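Week 6 notes, Lodging History & Records. Reading is the Daher packet, first half. Bring the Plesel rate cards back, two sets still missing.

Topic today: the tourist court before it was a motel. Seasonal rates, the owner-operator problem, what survives on paper.
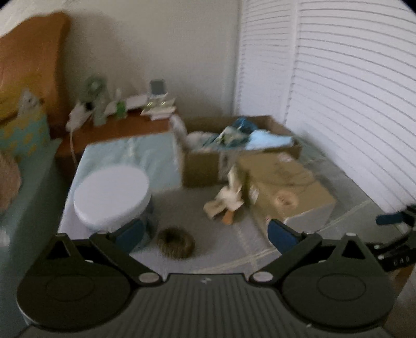
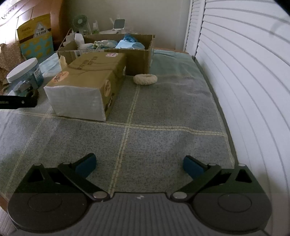 Start with the word "court." Cabins or attached units around a yard, car parked at the door, office near the road. Earlier version was a campground with a faucet and a privy, then the camp put up shacks, then the shacks got beds, then somebody started charging extra for the beds. That last step matters most for us. Once bedding is a line in the price, you get bedding in the ads and in the ledgers, and you can start dating a place by what it lists. A plaid blanket like the one on the bed in the second photo, green-gray with thin pale yellow lines, would go down in most inventories as "blanket, plaid" and nothing else. No maker or fiber, often no size. So do your cataloging the other way around, write the color and the pattern, the width of the squares if you can measure. Then go look for a match in the inventory. Gomaslow inventory is the best one we have and it still says "blankets, asst."

**Main case: Gomaslow Court, Plesel**

- Opened as a camp, cabins added along the creek side first
- Road side built later, after the highway was straightened (see map in packet, north is NOT at the top)
- Family run, then leased out, then family run again
- Ledgers survive for the middle years only. Nothing for the lease period. Tenant took the books with him, or burned them, depends which cousin you ask
- Sold as apartments eventually, office torn down

Lilla Nyitrai's article is the one to cite for the building sequence. She worked from tax assessments and the fire insurance sheet. I disagree with her on when the creek cabins got indoor plumbing, she goes by the permit, I go by the ledger, where the charge for "bath house key" keeps showing up for two more summers. Read both and pick a side in your response.

**Rates**

Seasonal pricing. Plesel is a summer lake town so high season is June to Labor Day, low season is everything else. Desert towns run the reverse. Mountain towns can have two highs. Don't assume summer = high, every year somebody does this on the midterm.

How to read a rate card:

1. Find the base. Usually two people, one bed.
2. Find what's been stripped out. Linens, heat, kitchen gas, ice.
3. Look for the weekly rate. Divide by seven. If it's way under the daily, owner wanted long stays, meaning probably he didn't have enough help to turn the rooms over.
4. Check the back. Handwritten changes are on the back.

The Gomaslow card has "heat 25c" crossed out and not replaced. Did heat become free or did the heaters get taken out? We don't know. The ledger for that winter shows a payment to Luvitz for "stoves, repair," so they had stoves in at least some units. Doesn't say which.

Luvitz = hardware and furnishing supplier in the county seat, sold to nearly every court on that road. Their order book is at the historical society, box 208. You need an appointment. Duangjai Phuthong runs the reading room and she is very good, email her first with the pages you want, don't just show up. The order book is not indexed. It's in date order until page 172 and then it isn't, a clerk started filling in blank space at the front. Keep track of where you are.

**The owner-operator problem**

Most courts were one couple plus kids. So:

- Labor doesn't show in the books. Wife cleaned every unit, no wage recorded, and the place looks more profitable on paper than it was
- The owner's own unit is sometimes counted as rentable and sometimes isn't. Changes occupancy a lot in a small place
- Household purchases mixed with business purchases. Is that coffee for the guests or for breakfast at home
- Ownership changes on divorce or death much more than on sale. Go to probate before you go to deeds

Probate is underused. An estate inventory goes room by room, and the appraiser didn't care about looking nice, he wrote down the cracked basin and the dead radio. Compare with a sale brochure for the same place, where everything is modern. For Gomaslow we have the probate inventory when the father died and a postcard from maybe a few years before. The postcard says "all new furniture." The inventory says "dressers, old, 100 for lot." Is that dollars? Probably dollars. The column head is torn off.

**Postcards, a warning**

Everyone loves the postcards. Problems:

- Colored by hand in another state by people who never saw the place. Roof color means nothing
- Cars get painted in, or painted out
- Printed in big runs and handed out for years after, so the postmark gives you a latest date for the image and thats all
- Sign text is often redrawn. Phone numbers ok, slogans not

Use them for layout: how many doors, where the office sits, whether there's a pool yet. Then check against the insurance sheet.

**Terms for the quiz**

- *Auto camp*: ground and water, bring your own everything
- *Cabin camp*: small detached shelters, furnishing minimal or rented
- *Tourist court*: detached or joined units, furnished, car at the door
- *Motor court*: mostly same thing, fancier sign
- *Motel*: joined units under a continuous roof, though owners used the word however they wanted
- *Referral chain*: independent owners who inspect and recommend each other. Not a franchise. You kept your own name

The line between court and motel is soft and I'll take either on the quiz if you give me a reason from the building.

**Furnishing lists: how we do it in this class**

Four columns. Item / source / exact wording / your guess. Keep the third and fourth separate, please. Last term several people wrote "maple dresser" in the wording column when the source said "dresser" and the maple came from a catalog they liked. I had to go back thru all of it.

If a source is a photo, write what shows and stop. Blurry = say blurry. Undated = say undated, don't put a decade in unless something on the back gives you one.

**For next time**

- Finish Daher packet, second half, skip the appendix on septic
- One page on the plumbing date, Nyitrai or me, use at least one ledger entry
- Pick your court for the final project. Has to have at least 2 kinds of record, for example rate card and probate, or order book and insurance sheet. Postcards don't count as one of them
- If you want a court in Plesel talk to me first, the good ones go fast

Office hours moved to 3:30 through May. Same room. Knock, the door sticks.

Didnt get to: franchise agreements, the bypass. Will recieve its own handout.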